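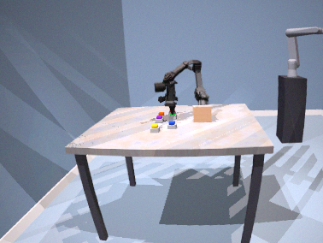 So Kirndale is closing the gas peaker plant. Or keeping it. Depends which page of the utility's filing you're on. I read the whole thing over the weekend, which tells you how my weekend went.

Quick background for anyone outside the county. The peaker is the squat gray thing past the rail yard that runs on hot afternoons when everyone's air conditioning kicks in. It was promised for retirement the year the new transmission line came in from Faltmont.

The line came in. There was a ribbon. The peaker is still there.

The filing calls the new plan "retirement with retained availability." I have been married long enough to know what retained availability means. It means he still has a key.

Under the plan, the plant stops being a "generating asset" and becomes a "reliability resource." Same turbines, same stack, same pipe. New letterhead, I assume.

It can then run up to 200 hours a year. Last year, as a full-time, unretired power plant, it ran 74.

I went back and checked that, because I assumed I had it wrong. Page 9 has the 74. The 200 is in an appendix after the maps. You do have to admire the distance between them.

So we are retiring it into a busier life than it has now. My uncle did this with golf. 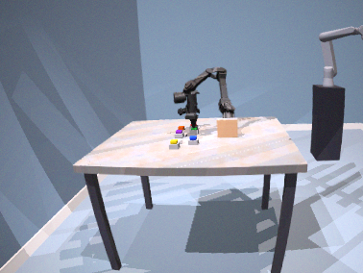
What would replace it, if anyone wanted to replace it? Glenys Gwilliam asked that at the September hearing. She used to run dispatch for the rural co-op and she brought her own extension cord for the projector, so you knew it was going to be good.

Her answer was batteries at the Hsieh Road substation, where there's already a fenced pad with nothing on it but weeds. Peaks here last a few hours. Batteries are good at a few hours. She had a chart. It was not a fancy chart but I could read it from the back row.

The utility's answer was that batteries "remain an evolving technology." The peaker was built when I was in middle school and has been evolving mostly in the direction of rust.

To be fair to them (I try, once per thread), the January cold snap is a real problem. That one went on for days and a four-hour battery would have been done by lunch. Gorazd Hoxha from the utility's planning office made that point and made it well. He was the only person on their side who answered the question he was asked.

But if the plant is there for the once-in-a-while January, write that down. Say winter emergencies only. Don't ask for 200 hours any time you like and then show us a picture of an icicle.

On cost: the plan adds a "readiness charge" to everyone's bill, and it's 2 dollars a month. Small, sure. It also has no end date. I looked for one. There is an end date for the comment period, very clearly marked.

Somebody asked under my last thread whether the Kima wind project fixes all this. Not by itself. Kima is still sitting in the interconnection line, number who-knows, behind a bunch of projects that may never get built. And the wind around here tends to take hot afternoons off, like the rest of us would like to.

It would help in winter, though. Which is the season the utility says it's worried about. I'd love to see those two departments have coffee.

The comment docket had 3081 comments in it when I looked this morning. I have not read them all. I read enough to learn that a good number of people think this is about the water tower.

Pui-shan Liu's comment is the one to read if you only read one. She lives two streets from the plant and logged the noise every time it started up for a whole summer. Dates, times, wind direction. No adjectives at all. It's brutal.

If you're filing one yourself: put the docket number at the top, say where you live, and ask for something specific. Mine asks for a lower cap on hours, an end date on the charge, and an actual bid for batteries at Hsieh Road so we can argue about a real price.

"Shame on you" is also allowed, but it gets sorted into the general folder.

Commission meets again in two weeks, in the small room, the one with the loud radiator. Bring a sweater anyway. I'll post the agenda when they put it up, and the other agenda when they change it.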